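Step 4. Setting out your first practice job

Okay, arms bolted down, power on, both green in the Flanent app? Good, now the fun part! I started my Sturkley pair on picture framing, and I'd do it again.

1. Lay a cloth over the work surface. A busy print is fine, mine has ferns all over it.
2. Put the big item between the arms, where both grippers can get to it.
3. Park each gripper near a top corner and save that pose as Home.
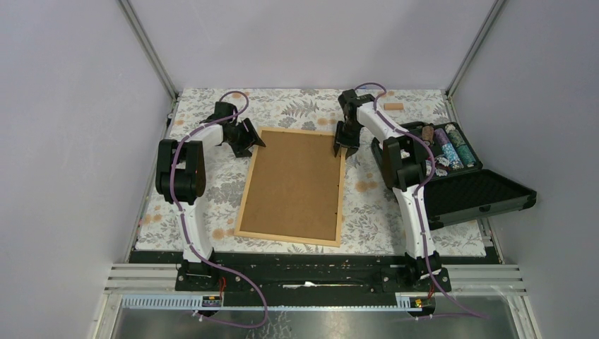
Adebayo Uzor wrote in to say he saves Home a good bit higher, and that the 16-page quick start skips the whole thing. Fair point (mine skips it too).

4. Take the frame job apart into separate pieces: frame, mat, picture, backing board. Teach one piece per recording.
5. Set grip force to 5 before you touch anything thin.

CAUTION: keep your hands out while the arms are live. I mean it! 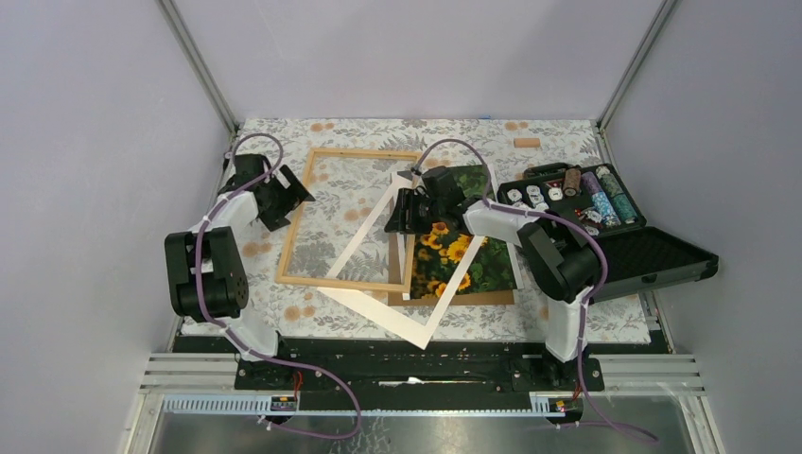 Once you've got a recording you like, save it under a new name, then run it at low speed with a finger on the stop button. I lost a whole August evening by saving over my good one.

1,243 shares | 3 comments

Kristof Van der Linden: Does the Clerell gripper set fit these?

Marcy: It does, but redo step 3 after you swap.

tobyp: grip 5 was too much for my mat, went down to 3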